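Been rereading the lease on my shop space in Ircombe before I renew it. Posting what I found, in case you rent from a small landlord too.

First lease was 3 pages. The renewal is 76. Same building, same square footage, same back door that sticks.

Rent goes to 2240 a month. I expected that. The part I didn't expect is on page 40-something: I'd pay a share of roof repairs, up to whatever the owner decides is fair. No cap written down.

I asked Brero Properties for a cap. They said it was standard language. I asked for the last two years of roof bills and got those the same afternoon, so ask.

The other thing to check is the notice period. Mine went from 2 months to six, and it only runs one way. They can still give me two.

The bakery on Bokovley Street signed theirs in April without changing anything. The print shop got the notice period evened out by writing one letter. Same landlord.

I put my changes on paper, kept them short, and gave the page number for each one. Dropped it off at the office on Hayashi Road this morning.

Signing is at 4 if they agree to the roof cap. If they don't, I go month to month and start looking at the units by the train station. Will post again tonight either way.
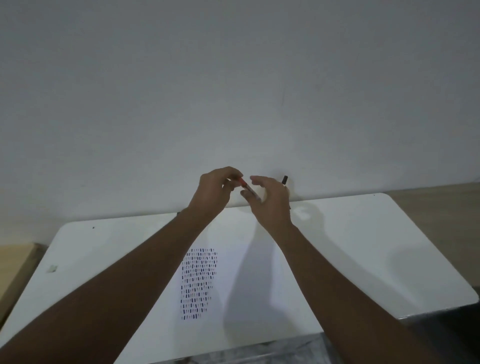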